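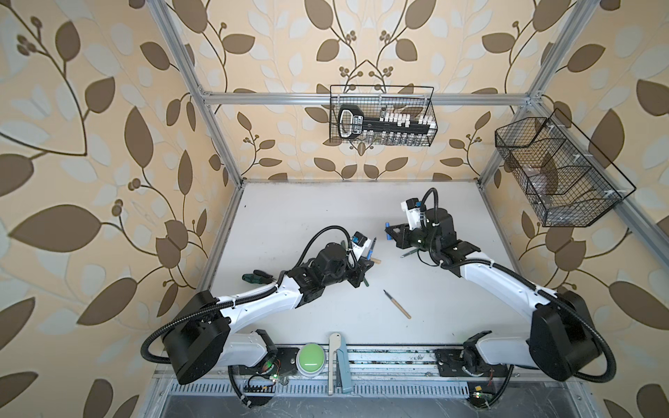

Hand tools on the white table: screwdrivers and green-handled pliers.

Ponley Tool Library: progress report to the Parnuvent Fund
June 9, 2026

Work in May went mainly into sorting the hand tools donated from the Barbieri workshop. The full donation came to 1336 items. We have now sorted 1000 of them by type, starting with screwdrivers and pliers, and entered them in the lending list. Wooden-handled screwdrivers are kept apart from the rest and stored dry.

We set 40 tools aside for repair. Most need new handles or have worn tips. Nine were past fixing and went to scrap metal.

The Nonthorpe branch received its first sets in the second half of the month. Each set holds screwdrivers in several sizes and one pair of pliers. Borrowers there have asked for smaller tips, and we will add these from the remaining stock.

Spending is within the grant budget. Drawer labels cost more than planned, and the difference came out of the shelving line. The unsorted items are mostly files and wrenches. We expect to finish them before the next report.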